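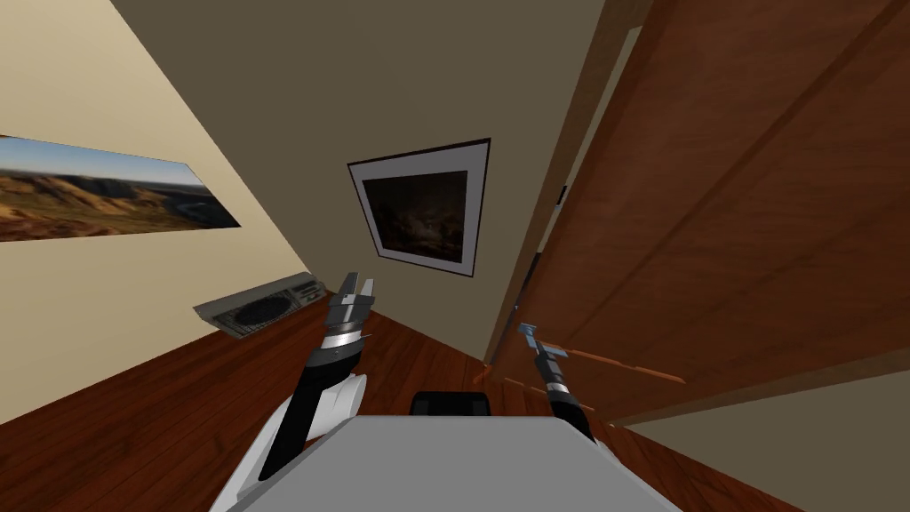
Vol. 27

Trosunville Open Demonstration

By the Umero editors - March
2 min read

The Trosunville Open Demonstration is a yearly public showing of two-armed robot control in simulation, run by Claeys. Visitors watch a simulated robot work in a furnished room with wood floors and a door. The room model, Prodcombe, holds 1,168 objects. 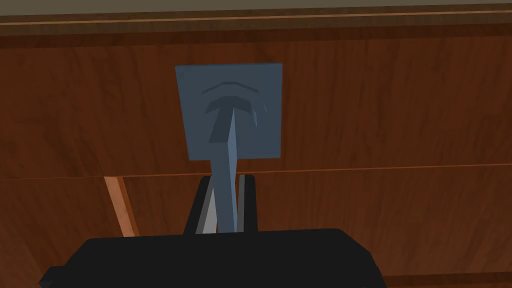 Gripping tasks use parallel-jaw fingers - one bar or handle at a time. Each session lasts about 200 seconds of simulated time. Contact forces are logged and shown on a second screen.

Last updated: March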